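나무 공구놀이 갤러리

네수나흐(Nesunach) 놀잇감 대여실에서 2월에 새로 들인 나무 공구 세트입니다. 등록 번호는 61번이며, 한 번에 한 세트씩 빌릴 수 있습니다. 사진을 누르면 크게 보입니다.

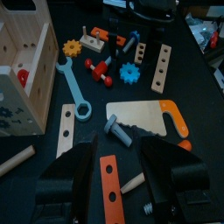
분류: 만들기·조립

톱니바퀴와 구멍 뚫린 막대, 파란 볼트, 하늘색 렌치. 공구 상자 앞면에는 톱니 그림이 찍혀 있습니다. 작은 부품이 많으니 어린 동생이 있는 집에서는 상 위에서만 펼쳐 주세요. 막대 끼우는 법을 어려워하는 아이에게는 톱니바퀴부터 쥐여 주면 쉽게 시작합니다.

대여 기간은 2주이고 한 차례 연장됩니다. 연장 신청은 반납일 오후 5시까지 받습니다. 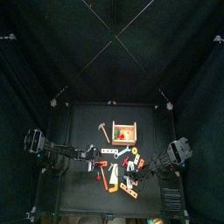
반납할 때는 부품을 공구 상자에 모아 담아 주세요. 따로 봉투에 나누어 담지 않아도 됩니다. 빨강, 초록, 파랑, 노랑 블록은 사진처럼 상자 안에 넣고, 은색 머리 망치와 렌치는 블록 위에 올리면 됩니다. 나무 부품은 물에 담그지 말고 마른 천으로 닦아 주세요. 부품이 빠졌거나 갈라졌으면 반납 창구에 말씀해 주시면 됩니다.

같은 분류의 다른 놀잇감: 질함 기차 레일(123번), 오초아 구슬길(969번)

목록으로 돌아가기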